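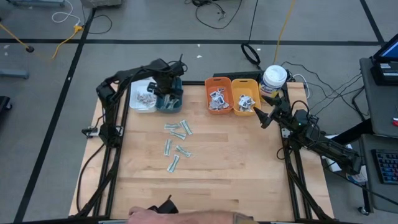
To: Urham Stores and Supplies list
From: Drindier Stores Office
Subject: Re: Small packets and hardware bins

Members are thanked for their replies on this subject. The Stores Office has reviewed them and asks that the following practice be used at Drindier and Plasen from March.

Packets are to be kept in open plastic bins along the back of the table, one kind to a bin. Bin colors stay as they are at present: teal, orange and yellow for packets. Screws and bolts go in the clear-white bin and are not to share a bin with packets. Please keep the wipes at the back corner and return them there after use.

Packets laid out in the middle of the table should go back to their bins before the end of the shift. Bins should be refilled when they fall below a third - please do not heap them, as the small packets slide over the rim.

The Unnithan order of 450 packets is expected by 3 p.m. on the day of delivery and will be divided equally between the two sites.

Stores Office, Drindier

Plasen Stores wrote:
> Our last count came to 859 packets, of which nearly 8 percent were in the wrong bin. Could the office confirm whether colors are to be the same at both sites? We would prefer to settle this before relabeling the shelves.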